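4.2 Where the clutter goes

Section 4.1 dealt with how much counter people say they have. We turn now to how much of it they can find. All 22 households in the Brumik terrace had received the same kitchen, down to the drawer pulls, and each had been living in it for at least one winter. Any differences between counters must therefore be credited to the residents, who were in most cases happy to credit them to each other.

Our first finding is that the word "clear" has no stable meaning. Asked to clear the counter as they would before cooking, most participants moved a few things sideways and announced that they were done. The toaster was almost never moved. When we asked why, we were told that it lived there. Mail was treated as a kind of weather - it arrived, it settled, and one worked around it. In three homes the interview itself had to be moved to the stairs.

The second finding concerns the corner. Following Rocha's earlier work on hallway tables, we had expected objects to gather near the door, where hands come in full and want to be empty. They did not. In 19 of the 22 homes the thickest pile was in the corner farthest from the sink, a spot that participants described as "out of the way" even when it held everything they had used that morning. One couple kept their car keys there under a colander and had each developed a separate theory of who had started it.

Third, round things drift. Bowls, plates and boards without corners were seldom put back against the wall, and square ones usually were. We offer this with some caution, as the sample is small and one household owned nothing square. The Satti diary method (see Section 3) asked residents to note each time they shifted an object to make room for another. Entries ran up to 19 shifts in a single evening, though the diarist in question was making jam and may have been showing off.

To rate tidiness we used the five-step Gullix scale, on which 1 is a counter fit for a catalog and 5 is a counter known only by inference. Raters agreed well at both ends and quarreled in the middle. The trouble was usually step 2, which allows "a few items in use or about to be." Figure 3 gives the sort of surface over which they quarreled.
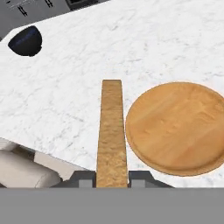
Figure 3. Computer-rendered marble countertop with a dark navy bowl toward the upper left and a round wooden board on the right.

One rater held that a bowl placed well away from the work is storage. The other held that a bowl is in use until it is in a cupboard. After two meetings we let both scores stand and report the mean, a number that pleased neither rater.

Residents' own scores were lower than ours by a full step in most homes, and lower still where the resident had been the one to tidy. Partners, scoring separately, tended to side with us. The Sarkus questionnaire has no item for this, and we suggest that later versions add one, to be filled in alone and sealed before dinner.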